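Last updated: April

Sharpening sticks and polishing bars last longer if they are stored clean. Wipe off loose grit with a dry rag after each job, and keep coarse and fine grades apart. A 300 stone will leave grit on a 2000 stone if they share a tray. Wax compounds should stay out of direct sun, as they soften and pick up dust. Write the grade on one end in pencil.

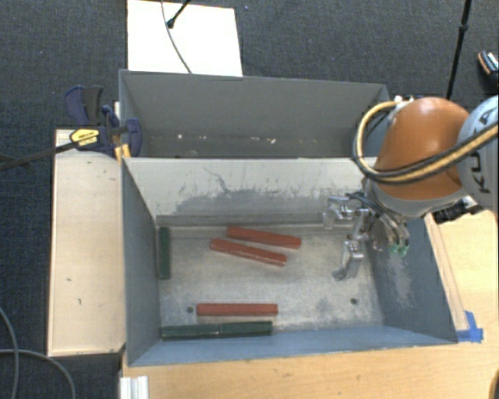 Can a clogged stone be saved?

Scrub it with a nylon brush and warm soapy water, then leave it to dry overnight.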